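**Tukoveck folding cot, after 26 nights of use**

Our county health office bought a batch of these cots in April for the overflow shelter we run when the hospital in Turkari is full or when a storm closes the roads. I'm a nurse on the night crew and I have set up, wiped down and slept on more of them than I wanted to. The older Zesier cots are still in the storeroom, so I can compare the two.

Setup is quick. The legs snap out in pairs and the crossbar drops into a slot at the head end. One person can do it in 2 minutes once they know the trick, which is to leave the crossbar for last. The printed sheet has you do it first, and then the cover fights you the whole way. The Zesier takes two people and a mallet.

The cover is a coated fabric that comes off with snaps. It stands up to our cleaning wipes, though on seven of ours the coating has started to dull where people sit on the edge. The seams held. The snaps at the foot end are stiff, and with gloves on you will swear at them.

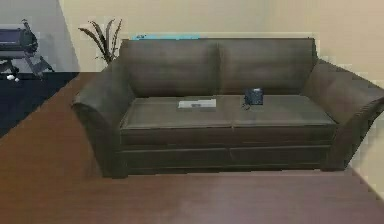
Height matters more than I expected. At this level most patients can get their feet flat on the floor and stand up without help. Joelle Farah, our physical therapist, tried it with a walker and a bad knee and had no trouble. The Zesier is low enough that we had to lift people, and two of us hurt our backs last year doing it.

Comfort is fair. It's fine for a night. By the third one you feel the middle bar under your hips, and heavier patients feel it sooner. We put a foam pad on top. Tannous sells one that fits, but it costs extra and should have been in the box.

The head end lifts to a half-sitting position, good for anyone short of breath. It has only the one setting. I'd pay more for a second.

Other gripes: the IV pole bracket is sold separately, the carry bag zipper broke on 11 of them, and the feet leave black marks on vinyl tile.

I would still order it again over the Zesier. Get the pads at the same time and skip the bags.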